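Estdale's soup lunches to return for the winter

The Wednesday soup lunches in Estdale are coming back for another winter, and regulars who have been asking since the clocks changed will be glad to hear that the first pot goes on at noon on 2nd November.

The lunches, held in the old Zwahlen reading room on the Stusport road, served 3493 bowls last season, and Theresia Tanner, who has run the kitchen since the beginning, is hoping to reach 4000 this time if the new cooker behaves itself. A sale of jams and cakes in October brought in £1640, all of it going on vegetables, bread and the heating.

"People come for the leek and potato, and then they stay half the afternoon talking, and that suits us very well," she said.

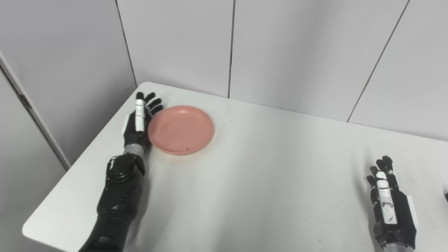 Lunch is free, though there will be a tin by the door for anyone who would like to drop something in, and 16 seats are being kept each week for people coming by the Stusport bus. Bowls are provided, but diners are asked to bring a plate from home for their bread and cheese. Plastic is perfectly welcome, and a shallow one with a raised rim, like the pink plate on the white table, is handy for keeping the crumbs in. To book a seat, or to offer a lift, speak to Aurelia Marti at Estdale library.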